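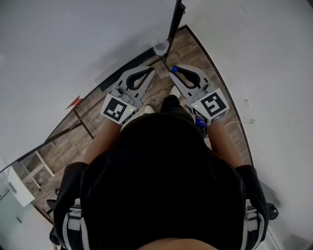
Betreff: Re: Sauerteig im November, wieder flach

Hallo zusammen,

Idris Prothero schrieb:

> Hallo Liste, seit es draußen kälter ist, kommt bei mir nur noch
> Fladen aus dem Ofen. Gleiches Mehl, gleiches Rezept, gleicher Topf.
> Ich füttere abends, setze morgens den Teig an und backe, wenn ich
> von der Arbeit komme. Im Sommer war das wunderbar. Jetzt ist die
> Krume unten speckig und oben gibt es eine Höhle, da passt eine Maus
> rein. Hat jemand eine Idee? Mehr Hefe will ich nicht, ich will ja
> gerade ohne. Der Ansatz riecht übrigens ein bisschen nach Nagellack.
> Grüße, Idris

Lieber Idris, willkommen im Club! Genau diese Maushöhle hatte ich letztes Jahr den halben Winter lang, und ich habe damals so ziemlich alles verdächtigt, was in der Küche herumsteht (den Ofen, das Salz, zwischendurch sogar das Leitungswasser). Deshalb schreibe ich mal etwas ausführlicher, auch wenn die alten Hasen hier das vermutlich alles schon kennen und gern weiterscrollen dürfen.

Der Nagellackgeruch ist für mich der wichtigste Satz in deiner Mail. So riecht mein Ansatz immer dann, wenn er Hunger hat. Du fütterst einmal am Abend, und wenn ich deine älteren Mails richtig im Kopf habe, nimmst du recht viel alten Ansatz und wenig frisches Mehl. Probier doch mal vier Tage lang morgens und abends zu füttern, ein Teil Ansatz, vier Teile Mehl, vier Teile Wasser, und das Wasser ruhig lauwarm. Den Rest nicht wegwerfen! Ich mache daraus Pfannkuchen mit Schnittlauch, meine Kinder essen die lieber als das Brot, was ich mal unkommentiert lasse.

Dann die Temperatur. Meine Küche hat im Winter nachts 16 Grad, im Sommer eher 24, und das macht beim Teig einen Unterschied von mehreren Stunden. Die Uhrzeit aus dem Rezept kannst du also vergessen. Ich ziehe mir vom frisch gekneteten Teig ein kleines Stück ab und drücke es in ein schmales, gerades Glas mit Gummiring auf der Starthöhe. Wenn es um gut die Hälfte gestiegen ist, wird geformt, egal was die Uhr sagt. Speckig unten und Höhle oben heißt bei mir jedenfalls fast immer: zu früh in den Ofen. Hätte ich auch nicht gedacht, ich hielt meine Brote immer für übergar und habe sie deswegen noch früher gebacken. Das wurde dann natürlich nicht besser.

Warmstellen geht übrigens auch ohne Gärbox. Ich nehme den ausgeschalteten Ofen, nur mit Licht an, und klemme einen Kochlöffel in die Tür, sonst wird es bei mir mit der Zeit zu warm. Und einen Zettel an den Ofen kleben! Ich habe einmal auf 230 Grad vorgeheizt, während die Schüssel samt Geschirrtuch noch drinstand — das Tuch war hinüber, die Schüssel auch, und der Teig war innen roh und außen Knäckebrot.

Zum Mehl: Die neue Ernte aus der Mühle in Flenwood nimmt bei mir deutlich weniger Wasser auf als die vom Vorjahr. Falls du auch von dort kaufst, würde ich erst mal 13 Gramm Wasser weglassen und schauen, wie sich der Teig anfühlt. Ich bin jetzt bei 386 Gramm Wasser für mein übliches Kastenbrot gelandet, krumme Zahl, ich weiß, aber ich habe mich da in kleinen Schlucken herangetastet und will jetzt nichts mehr dran drehen. Hywel Wynne hat hier im Herbst etwas ganz Ähnliches geschrieben, nur mit Dinkel. Hywel, bist du eigentlich bei der niedrigeren Menge geblieben? Und hast du den Roggenanteil dann auch geändert?

Noch eine Sache, Idris, du backst ja im Topf. Wie lange heizt du den vor? Bei mir braucht der schwere Gusstopf eine gute Dreiviertelstunde, auch wenn der Ofen viel früher piept und behauptet, er sei fertig. Nach dem Backen lasse ich das Brot auf dem Rost ganz auskühlen. Ich schreibe das so streng hin, schneide aber selbst jedes zweite Mal zu früh an, und dann klebt es am Messer und ich ärgere mich.

Falls nach den vier Tagen Füttern immer noch Fladen kommt, schick bitte mal deine genauen Mengen, auch das Salz, und wie warm es bei dir in der Küche ist. Notfalls bringe ich dir beim nächsten Treffen in Trikesden ein Glas von meinem Ansatz mit, der ist gerade sehr gut drauf und läuft mir ständig über den Rand.

Ach so, und wer von euch hatte nach den Gärkörbchen gefragt? Ich habe noch zwei ovale übrig, beide gut ausgebürstet. Gegen ein Glas Marmelade abzugeben, am liebsten Zwetschge.

Viele Grüße aus der mehligen Küche
Annegret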